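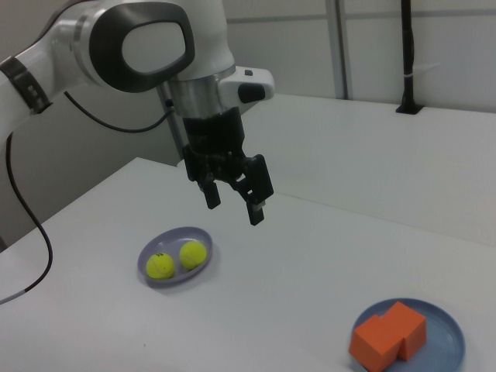 Esska wrote in the ticket that the people on the late shift do not want the arm switched off, they only want to know who is allowed to touch it when it stops. I put this remark first because the rest of the ticket is mostly technical, and I think it is the more important part.

Ticket 324 – sorting cell 2, Huvadness packing hall
Status: open, waiting for second week of results
Priority: normal (was high until 14:20)
Reading time: 4 minutes

Problem as reported
The arm picks an item from the first plate, lifts it, and then stops above the table with open fingers. The screen shows "grip not confirmed". The operator must press reset and start the cycle again. On the early shift this was seen 17 times. Before the update in January it was maybe once or twice in a shift.

The stop itself costs less than one minute. But the operator at the packing bench must leave her place, walk to the cell, press reset, and walk back. During this time boxes collect at the end of the belt. Before the cell came, two persons sorted by hand at this table and one packed. Now one person packs and also looks after the arm, so each stop is felt more than the number says.

What I checked

08:10. Power and air to the neighboring machines, to be sure it is not a general fault. All normal.

08:35. Cables at the wrist. I moved them by hand with the arm in safe mode and watched the signal. No loss. I did the same with the cable that goes down to the table. Also no loss.

09:15. Program version. The cell runs the Tikov control package, and the new version was loaded in January. In this version the waiting time for grip confirmation is 600 milliseconds. I have no written note of the old value. If somebody has the old printout, please attach it here.

10:05. Test with round and soft items. With balls, the confirmation comes late but it comes, if the ball is taken at the middle. If it is taken a little too high, the fingers close slowly over the curve and the time runs out. With foam blocks the fingers press into the foam and the signal rises step by step. So the item is held, but the program has already decided that it is not.

11:30. Changed the waiting time from 600 to 3,000 milliseconds, only for soft items. Ran the cell until lunch. One stop, and that one was correct, the item was really not in the fingers.

14:20. Priority changed to normal.

Side effect
Cycle is a bit longer when a pick fails, because the arm waits the full time before it tries again. The packing bench said this is fine for them. They prefer a slow arm to an arm that calls them every half hour. The planning office has not answered yet.

Questions from the shift, and my answers

Who may press reset? Until now only the shift leader, according to the sheet on the wall. In practice everybody does it, and this makes people uncomfortable because they break a rule to do their work. I propose that each person who works at the packing bench gets the short safety training and is then allowed to press reset, but not to change settings. Alhassan, the training company, offers this course in two hours on site.

Are the stops counted against the operator? No. But I understand why they ask. The report from the cell shows the stops under the name of the person logged in – this looks like a personal mistake when you read it. I asked for this column to show the cell number instead. It is a small change in the report and should not wait for the next update.

Will the second sorting place come back? I can not answer this in a support ticket. I passed it on.

Still to do
- Find the old waiting time and write it in the cell book.
- Check if the longer time is kept after a full restart. Last time a setting was lost this way.
- New sheet for the wall, with reset rules, in large letters. The old one is hard to read from the bench.
- Report column: waiting for the software group.

Comment added by the late shift, 21:40
Restarted the cell after cleaning. The setting for soft items is still there. Two stops so far, both on foam, both times we pressed reset and it continued. The sheet on the wall is still the old one.

Reply, 07:50
Thank you, this is useful. Two on foam is more than I expected. Please write down next time if the blocks were pushed together or lying apart, I think the fingers may touch the neighbor block when they are close. I leave the ticket open.

Huvadness Hall Support – contact the help desk from any shift terminal | © Huvadness | Back to top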